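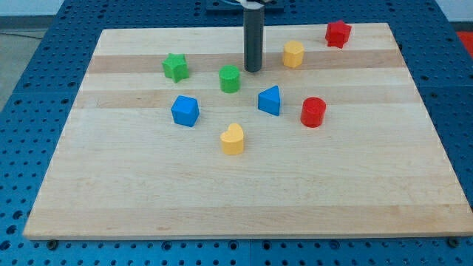
The arm over the maple-coloured board, shape blocks set out.

Home | Projects | Grants | Contact
Print this page | E-mail a friend
6 comments | 7 shares

Saturday, September 22, 2018

Hi all at Condero, time for another update on the Dunura build! We've now spent $757, so we're over the $500 you gave us - the extra came out of my own pocket and I'm fine with that. Most of it went on the Grundach bracket (ouch). Since July I've rewritten the homing routine twice. Next up is pushing the yellow heart without knocking its neighbours. I'd love to borrow the shop's Prasertsri supply again if it's free.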